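Preparing a Wooden Work Surface for Oil Finishing
Stivow Community Workshop – Member Guides
Last revised 8 Jun 2020

This guide explains how members should prepare and oil a bare wooden board, such as a bench top, a shelf or a cutting surface. It applies to solid wood only. Boards that have been painted or varnished must first be stripped under the separate procedure, which is available at the front desk.

Before you begin

Reserve a finishing bay for the full period of the work. A board needs 12 hours of drying time between coats, and it may not be moved to another bay while the oil is still tacky. Members who need more than one night should speak with Manolis Lazaridis, who keeps the bay schedule.

You will need:
Sandpaper in 80, 120 and 180 grit
A cork sanding block
Clean cotton cloths
Dolara finishing oil, or another oil approved by the workshop
A soft brush
A lidded metal can filled with water, for used cloths

Step 1. Inspect the board
Lay the board on a level surface and look across it toward a window or lamp. Mark dents, glue spots and raised grain lightly in pencil. Glue must be scraped away before sanding, as oil will not soak through it and a pale patch will remain.

Step 2. Sand with the grain
Start with 80 grit only if the board is rough. Otherwise begin with 120. Keep the block flat and overlap each stroke by half its width. Do not press harder at the edges – this rounds them over and is difficult to correct. Brush off the dust before changing to the next grit.

Step 3. Raise the grain
Wipe the whole surface with a damp cloth and leave it to dry completely. The fibers will stand up and the board will feel rough again. Sand once more with 180 grit, using light pressure.

Step 4. Apply the oil
Pour a small amount onto a cloth and work it in along the grain. Cover the ends of the board as well, where the wood takes up the most oil. Wait 9 minutes, then wipe away everything that has not soaked in. Oil left standing on the surface will dry to a sticky film.

Step 5. Repeat
Apply three coats in all. Sand lightly with 180 grit after the first coat. No sanding is needed after the second.

Disposal of cloths

Oily cloths can catch fire without any flame nearby. Place them in the water-filled can as soon as you have finished and close the lid. Cloths may not be left in the bays or put in the general trash under any circumstances.
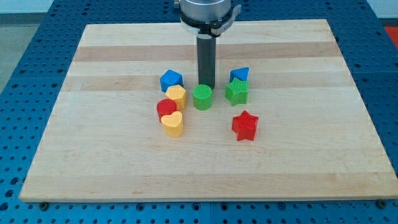
Finished boards may be collected from the drying rack during opening hours. Each must carry a tag with the member's name and the date of the last coat. Boards without a tag are held for four weeks. Questions about this guide should be addressed to Vangelis Economou at the workshop office.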